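Sideburns

Sideburns are strips of facial hair grown down the sides of the face, from the hairline in front of the ears toward the jaw. They are worn with an otherwise shaven chin or joined to a beard or mustache. When the hair runs to the corners of the mouth the style is usually called mutton chops. Barbers treat the sideburn as part of the haircut down to the middle of the ear and as part of the shave below that point, and many shops price it accordingly.

Terminology

Older texts use "side whiskers" for any hair on the cheeks. The word "sideburns" came into general use in the United States in the late nineteenth century, as a reversal of "burnsides." In the trade, the lower edge is called the base or the cut line, and the vertical edges are called the front line and the back line. The front line faces the cheek. The back line follows the ear and in most heads needs little more than tidying. In British usage the hair is also called sideboards.

Length

Length is given by reference to the ear. A short sideburn ends level with the top of the ear canal, a medium one at mid-ear, and a long one at the bottom of the lobe. Anything lower is a whisker style and is shaped against the jaw. The Dağdelen chart, used in some barber training, divides the same span into five positions numbered from the top, with position three at mid-ear. Taner Başaran's manual for apprentices keeps the chart but drops position five, on the grounds that the ear is no longer a useful guide at that height.

Ears are seldom level with each other. For this reason the two sides are matched by eye from the front, with the client's head upright and glasses removed, or by resting a fingertip on each base and comparing heights in the mirror. Measuring each side from its own lobe gives an uneven result on most people.

Shape

The straight sideburn has parallel front and back lines and a horizontal base. The tapered form narrows toward the bottom and is common where the cheek hair is thin. The flared form widens toward the bottom and was much worn in the 1970s. A base cut at a downward angle toward the mouth is called pointed or swept. Squared bases show small errors in height more clearly than angled ones.

Density is treated separately from outline. Faded sideburns are cut very short at the top or the bottom and blended through two or three guard lengths. With a full beard, the fade is usually placed beside the ear so that the hair of the head and the beard do not meet as one block. Where the beard is darker than the scalp hair, a longer fade hides the change – a short one draws a visible stripe.

Trimming

The hair is combed downward and reduced to an even bulk with clippers over a comb. The base is then set with a trimmer held with its teeth against the skin, and the front line is drawn from top to bottom in short strokes. A razor is used below the base only. Coarse hair is best trimmed dry, as wet hair lies longer than it will after drying. Curly hair is lifted with a pick before the outline is set.

Growth from a clean shave to a full mid-ear sideburn takes a few weeks in most men. Patchy growth at the front line is common, and the usual advice is to leave the area alone for a month before deciding on a width.

Sideburns in competition

Sideburns and whiskers form a class of their own at several beard contests. At the Brirnis meeting, held each August, entries are divided into natural and styled. Wax and spray are barred from the natural class, and joined mustaches are allowed in both. The most recent meeting drew 220 entrants, of whom 85 entered the whisker classes. Botond Somogyi won the natural class twice with untrimmed mutton chops. Judges mark evenness, density and fit to the face, and length alone carries no points.

See also

Mutton chops
Friendly mutton chops
Chin curtain
Neckline (barbering)
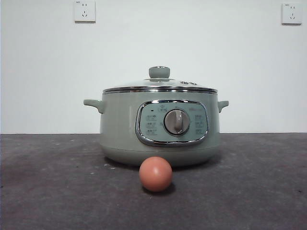 Nurhan Erdem wrote on the talk page that the section on trimming should mention cowlicks at the back line, which grow toward the ear and stick out if they are cut to the same length as the rest. She leaves them one guard longer and combs them flat, and asked whether the manual covers this.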